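Wedding-guest heels vs. fancy sandals vs. plain leather thongs -- what sizing do I go by?

Posted in Shoes & Accessories by wrenandthistle, August

Okay, I need some help from people who buy shoes online more often than I do. I've got my eye on a pair of leather slides from Priruvley (the ones with the wide strap and the little stitched edge, in tan) and I cannot work out what size to order. Their chart only goes by European sizes. I'm a 38 in most runners, but the last slides I bought in a 38 had my heel hanging over the back by the end of summer and I ended up giving them to my sister.

The reviews are no help at all. Half of them say go up, the other half say they stretch like mad and you should go down. One lady gave them one star because the parcel came late!

What I want them for is mostly walking to the shops, the odd barbecue, and a week away at the beach. I have a fairly high instep and a narrow heel, if that matters. They don't do half sizes. Returns are 30 days but you pay the postage yourself, and I'm a bit tight about that.

Also, is it true you can't get leather slides wet? I've only ever had rubber ones.

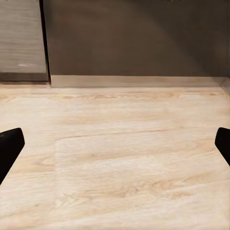

Replies

quollhollow

I've had two pairs of the Priruvley slides, tan and then black, so I can help with this one. Go by your foot length and forget what your runners say. Stand on a piece of paper in bare feet late in the afternoon, when your feet are at their biggest, and get a mark at the heel and at the longest toe. Measure between the marks and add a few millimetres. Do both feet! My left is longer than my right and I went years without knowing.

Once you've got your length, look for the footbed measurement on the product page. It's tucked down under the colour options and it's easy to scroll right past. Match to that and ignore the European number completely.

The high instep does matter, by the way. The strap sits right across it, and on my first pair it left a red line for the first week or so. It did give in the end -- I wore them around the house with thick socks on (very glamorous) and that sorted it. The length never changed at all though, so if your heel hangs over on day one it's going to hang over forever.
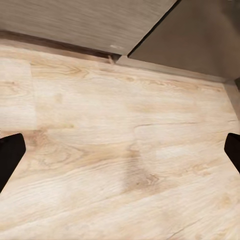
Pale timber-look boards with a dark seam

As for water, a splash is fine. What wrecks them is leaving them to soak and then drying them in full sun, which I did with the tan pair after a trip to the river. They went stiff as a board and the edges curled up. Stuff them with newspaper, leave them in the shade, and rub some leather conditioner in once they've dried. For the beach I'd honestly just bring cheap rubber ones and save the leather for dinner.

Hope that helps, and get the tan, it goes with everything.

bitumen_betty

Size up. I always size up. If they're too big put a gel pad in. 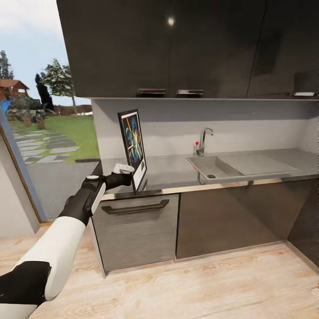
Kitchen corner, with the framed picture on the counter

dandlowdevotee

I'm going to disagree with sizing up, sorry Betty! With a closed shoe, sure, but with a slide there's nothing holding your heel, so if it's too long you end up gripping with your toes at every step. I did that for a whole holiday and my arches were killing me. And a gel pad in an open slide just creeps out the front, in my experience.

With a narrow heel and a high instep I'd look at something with a buckle. The Dandlow two-strap is the one I wear. Both straps adjust, so you let out the back one for your instep and keep the front one snug. They're a bit chunkier and not as dressy as the Priruvleys, I'll give you that, but I've had mine for ages and they've been resoled once. My favourite colour was dropped, which I'm still grumpy about. Vutormont makes a similar one with a softer footbed, though a friend of mine found the sole wore down pretty fast on footpaths.

If your heart's set on the slides, see if any shop near you stocks them and try a pair on first. The Hijazi store in our shopping centre had them along the back wall last time I was in, and the staff didn't mind me trying three pairs and leaving with none (I went back for some later, so no guilt). Walk up and down on the hard floor as well as the carpet. They feel lovely on carpet, every shoe does.

One more thing, check what the lining is. Some tan ones have an unlined footbed and the dye comes off on your feet when it's hot. Mine looked like I'd been wading through tea.

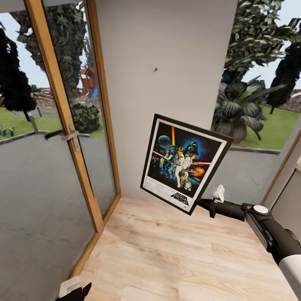

The Star Wars poster, black frame and white border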